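Storow Wildlife Control
Vacancy: Field Technician (Mammals and Birds), Paiva depot

Storow holds the pest bird and small mammal contract for the Otach and Zurkum districts. The Paiva depot handled 886 call-outs last year, mostly roof-void squirrels, feral pigeons and moles. We need one more field technician to start in August.

The work
Site surveys and written reports
Setting, checking and lifting live-capture and spring traps
Proofing of eaves, vents and solar arrays with mesh
Carcass disposal and record keeping
Cleaning and repair of traps at the depot

Every live-capture trap is inspected at least once in 24 hours, Sunday included. Technicians work one weekend in four. Most sites lie within 30 miles of the depot; Zurkum jobs are further out and are grouped into a single run each week.
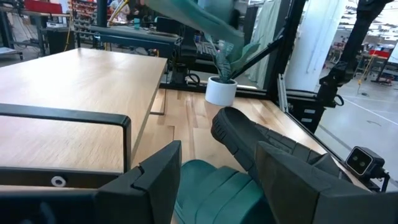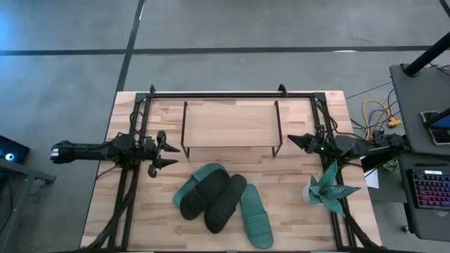

Is a shotgun or firearm certificate needed for this post?
A certificate is useful but not required. Shooting work is passed to the Otach team, and Paiva technicians only attend as second person.

Essential
Full driving licence, held for at least two years
Able to work from ladders up to 9 metres, with training given
Able to lift 25 kg
Clear written English; survey reports go to the customer unedited

Desirable
A recognised pest control qualification, or willingness to sit one within the first year
Experience of mole trapping
Current working-at-height ticket

Terms
Permanent, 40 hours a week, usual start 7.30 am. Six-month probation. Van, fuel card, phone and protective clothing supplied. On-call weekends are paid at a flat £110 on top of hours worked. Tetanus cover must be up to date before the first site visit.

To apply
Send a CV and a covering note of no more than one page to the Paiva depot, quoting "Field Technician". State your notice period and any dates you cannot attend. Shortlisted applicants will be asked to spend a morning on the trap round and to write up one survey afterwards. Travel to the depot is refunded at the standard mileage rate. Agencies should not reply to this notice.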